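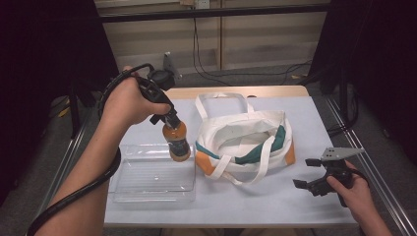

Niall Rennie would go with the Brenemum pair now and stop testing, the Gedine fingers are fine on boxes but he doesn't trust them on a bottle neck. Ghislain Vachon not convinced, wants same operators on both before anyone orders.

Gripper trial, minutes, July 1, 2024

Numbers so far. 200 demos on Brenemum, 200 on Gedine, same bottle and tote task. Niall to check the logs match, the Gedine folder looked short on Friction runs.

Handles. Pistol grip ok for short sessions. Wrist gets tired on the left, Ghislain blames the cable pull along the forearm. Try a clip at the elbow. Nobody wants wireless, lag was bad in January.

Camera mount. Bracket works loose on one unit. Threadlock, then recheck calibraton after every 50... no, after every session. Agreed.

Controller. Klinhom box dropped the right gripper 2 times, error 3111 both times. Vendor says firmware. Ghislain to send them the log. Brakine controller still in customs so no comparision yet.

Fingers. Softer pads for the bottle, keep hard ones for the tote handles. Niall against swapping mid-session, will write up why.

Decision: no order yet. Finish Gedine with the same operators, then vote.

Next meeting when Brakine shows up.

Trial notes, internal use | Contact: Niall Rennie | Back to top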